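Let the Kids Do the Boring Block Thing

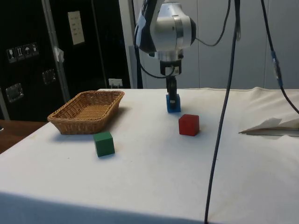
TORGATE, September 1, 2025

Every fall somebody's parent asks me why our robotics club spends its first weeks on colored cubes. They've seen the competition videos, the flips and the flame effects, and then they walk in and it's an arm, a basket and three blocks on a tablecloth. Red, green, blue. That's the whole show!

I love the blocks. I will defend the blocks to anyone. We have 17 kids this year and five of them had never written a line of code, and a cube is something all of them can argue about (and boy, do they argue). Why did it grab the blue one there? Should the fingers come straight down or at an angle? Domnica Ciobanu, who coaches with me, lets those fights run way longer than I would, and I've come around to her side on it.

What bugs me is the Bromero league moving its sign-up deadline into September. It pushes new teams to copy last year's code and pray. Our old team did that two seasons ago, and when the judges asked how the pickup routine worked, we got a lot of staring at shoes.

So move the deadline back, please. Give the beginners a month with a basket and some cubes before anyone hands them a scoring sheet. My email's on the club page if you want to yell at me about it.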